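Sideline snack bag, for youth football practice in April:

- Pack salty things first. Kids come off the field wanting salt.
- Freeze 6 water bottles overnight and line the bottom with them. 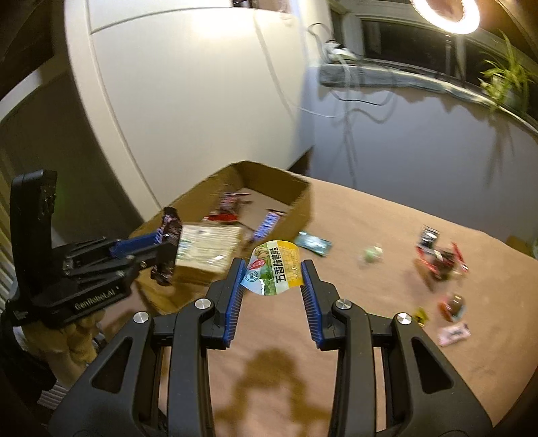

*Five-spice quail eggs, small packet*

Keep anything with chocolate on top, away from the bottles - it goes chalky if it gets damp.
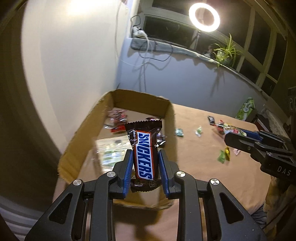
Wipe the bag out with vinegar and water when you get home, then hang it open until morning.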